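# The Table After Lunch: What a Shared Lunch Leaves Behind

Course project, second report. Group: Wandell.

## 1. Why we looked at a messy table

Our course asked each group to pick an everyday activity and study it closely enough to get sick of it. Other groups picked commuting and sleep. We picked the mess at the end of a meal, mostly on the grounds that we were already sitting in front of one.

The question was simple enough to fit on a napkin, and that is where Larasati Ismail first wrote it: when people clear a shared table, what do they pick up first, and what do they pretend not to see? By the end of the term we had watched 31 clear-ups and could answer the first half. The second half has gotten worse the more we thought about it.

## 2. Setup

We used one long white table with a yellow-and-white gingham tablecloth. The cloth was Saodah Rahman's idea. She argued that people behave more like themselves at a table that looks like a picnic, and the rest of us had no better theory. It had been folded in a drawer since March and nobody in the group owned an iron, so the creases stayed in for the whole study. One participant wrote "nice grid" on the feedback form.

Before a session we laid out leftovers and then asked two people to clear up however they liked. The instructions were one sentence long. We had a longer version, but in the pilot both participants stopped reading it and started cleaning.

Items fell into three groups:

- **Keepers:** things somebody would want back, such as a tumbler, a plush toy or a paper bag with a folded top.
- **Obvious trash:** used tissues, mainly.
- **Arguable:** plastic cups, tubs, clear wrap and anything knotted shut.

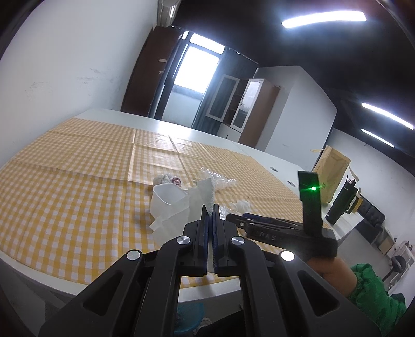

The arguable group took up most of our meetings. A plastic cup is trash if it was yours and a perfectly good cup if it was somebody else's. Hafiz Tambunan wanted to settle the matter by rinsing a few and seeing who would drink from them. We voted no.

## 3. What people did

Keepers went first. In nearly every session somebody moved the valuables toward one end of the table before touching any trash, even when it meant reaching over the trash to do it. We had not planned to record this and had to add a column to the sheet by hand.

The plush toy was never thrown away. It was sometimes moved four times in one session, usually with an apology.

Tissues were next, and people picked them up with two fingers regardless of how clean they were. We used fresh ones, crumpled by us, and said so at the start. It made no difference.

Clear plastic wrap came last. It has no handle, it weighs nothing, and if you squash it into a ball it opens up again as soon as you look away. Several participants put it inside something else to keep it still, and a lidless tub turned out to be the favorite. Others used the wrap itself as a sort of bag and pushed smaller trash into the folds, with mixed results. 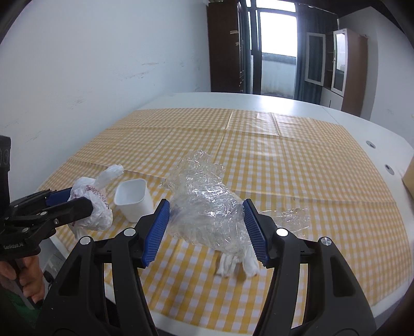
*By Dewanti Khoo and Hafiz Khoo (no relation, please stop asking) — Thursday, November 21, 2024*

We took over the writing at this point, so any change in tone is our fault.

Our half of the report deals with order and containers. We logged 487 separate pick-ups across all sessions. The longest hesitations, by a wide margin, were over empty containers. A person would lift one, look into it, put it down an inch from where it had been, and go do something easier. A white plastic tub with smooth sides seems to promise a future of leftovers and screws, and it is hard to be the one who ends that.

Bags caused a different problem. Once a bag was knotted, participants treated it as finished. They would not open it again, even with room inside, and would start a second bag for two tissues. In 10 sessions the table was cleared into more bags than it needed. We don't have a good explanation beyond the fact that knots are annoying.

The tablecloth itself was left alone almost every time. Clearing stopped at the cloth, as if it were part of the table. One pair did fold it, beautifully, along the old creases, and we had to unfold it for the next session.

## 4. Problems with the study

We knew most of the participants. At least one was there for the snacks. Our coding sheet had no category for "picks up item, talks for a while, puts item in pocket," and we needed one twice.

We also disagreed about when a session was over. Larasati counted it as done when people stepped back from the table. Saodah counted it as done when the table was clear, and by her rule three of the sessions are still going.

## 5. Next steps

If we get the room again, we'd like to repeat the sessions with a bare table and with a trash can placed at one end, then the other. Hafiz T. is rewriting the coding sheet. The tablecloth is in Dewanti's backpack and needs a wash.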